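Can you freeze leftover mashed potatoes, or do they go watery?

Posted by Tyson Landry in Kitchen & Leftovers
3394 views

So I made way too much mash for a family dinner (I always panic and peel the whole bag) and now I've got a big bowl of it sitting in the fridge in our Ridgeway apartment. It's got butter, whole milk and a bit of sour cream in it. My grandma swears you can't freeze potatoes at all, they turn to wet sand. But I see frozen mash at the store all the time, so somebody's figured it out! Has anybody done this at home and had it come out OK? I've got freezer bags and a couple of those Kodent tubs with the clip lids, if that matters. I'd hate to throw out a whole bowl of the stuff.

Seija Lahtinen
You can, and with that much butter and sour cream in there you're in good shape. Fat is what keeps it from going grainy. The stuff that turns out sad is the lean kind, made with broth or skim milk.

What I do is let it cool all the way in the fridge, then scoop it onto a baking sheet lined with parchment, in big mounds with an ice cream scoop. Freeze the mounds until they're hard (I leave mine overnight) and then move them to a bag and squeeze the air out. That way you can take out two for a quick lunch and leave the rest alone. Your tubs will work too, but then you're stuck thawing one giant potato brick.

To reheat, put them in a covered pot on low with a splash of milk and stir now and then. It'll look awful at first, kind of weepy and separated - keep stirring and it comes back together. For me that takes about 30 minutes if it's a full batch from frozen, a lot less for a couple of scoops. Taste it at the end, it nearly always wants more salt. I try to use mine up within a couple of months. The batch I froze in February was still fine in spring but it had picked up a little freezer taste.

Brevo
microwave works. half power and stir it a lot. or just make potato pancakes, 1 egg and some flour, fry em up, way better than reheated mash imo

Ritidard
Seconding the scoops. One thing I'd add is how long has it been in the fridge already? I wouldn't freeze it past day 4, and if it sat out on the counter all through dinner I'd let it go. Also, waxy red potatoes get gluey on me after freezing, russets and Yukon Golds hold up a lot better. 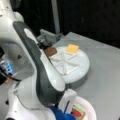

Can I freeze mash that already has gravy mixed in?

It freezes fine, but the texture comes out looser, so reheat it uncovered and skip the extra milk. If the gravy is still separate, freeze it in its own container and whisk it hard when you warm it up.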